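Hukness Opens Drasley Showroom With Glossy Table Tops and a Wipe-Down Counter

DRASLEY, November 28, 2021 - Hukness, the Breltcombe maker of tables and desks, has opened a showroom in Drasley to present its new line of gloss-top tables. The line is called Ingvarsson and comes in three sizes. It goes on sale to the public the same day the showroom opens its doors.

The showroom takes up the ground floor of a former carpet store on Mill Street. It has 283 square yards of floor space, a small parts counter at the back, and a work area where visitors can try out the table tops before they buy. Parking is behind the building and is free for the first two hours.

About the tables

Ingvarsson tables have a high-gloss black top on a white base. The base runs out past the top to form a border, with rounded corners. Buyers can also order the top in white or dark green, with a wait of up to six weeks for the green.

The line was drawn by Hilkka Suominen, head of design at Hukness. She joined the company from a kitchen cabinet shop and has worked on the tables for two years.

"People told us they liked a shiny black table but were worried about looking after it," said Suominen. "It shows water, and it shows crumbs. We would rather say so in the store. You wipe it with a soft damp cloth, then go over it with a dry one, and it looks right again."

Hukness tested the finish in its own building at Breltcombe, where one sample top stood in the staff break room from April on. It was wiped 1,478 times during the test, and staff kept a tally on a sheet by the door. The top was then checked under a lamp for dull spots and went back into use afterward.

Try it before you buy

Visitors to the showroom are welcome to use the tables the way they would at home. Cups, pens, keys and wet glasses are all fine. Cloths are kept on a hook by each table. The company asks only that hot pans stay off the tops and that scouring pads are not used.

"A table in a store is usually bare and under perfect light," said Cleiton Holanda, showroom manager. "Ours get used all day. If you want to see what drops of water look like on black gloss with the lights on, come in and see."

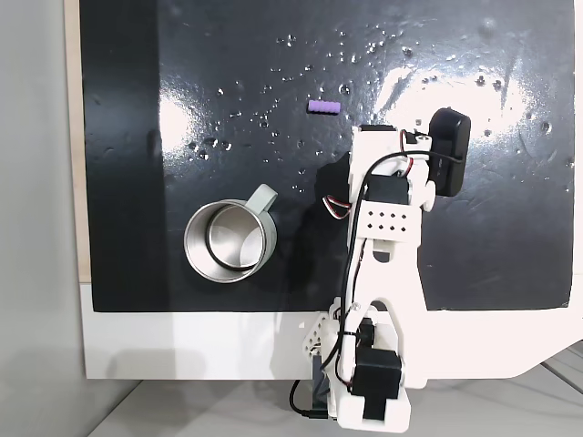

Care and cleaning

Small drops can be lifted with a dry microfiber cloth. For dried marks, Hukness suggests warm water with a little dish soap, followed by clean water and a dry cloth. Metal mugs can be set straight down on the surface but should be lifted when moved, as grit under the bottom can leave fine lines. A care sheet is packed with every table, and spare copies are at the parts counter.

Prices and delivery

The smallest Ingvarsson table starts at $500. Delivery is free within 40 miles of Drasley. Customers farther out can pick up from the showroom or ask for a quote. Legs and base parts are sold separately for repairs.

The showroom is open Tuesday through Saturday from 10 a.m. to 6 p.m., with shorter hours on public holidays. No appointment is needed. Groups of more than eight are asked to call ahead.

About Hukness

Hukness makes tables, desks and benches at its plant in Breltcombe. The Drasley showroom is its second.

Press contact: Cleiton Holanda, Hukness Drasley showroom, Mill Street, Drasley. Product samples and printed care sheets are available on request.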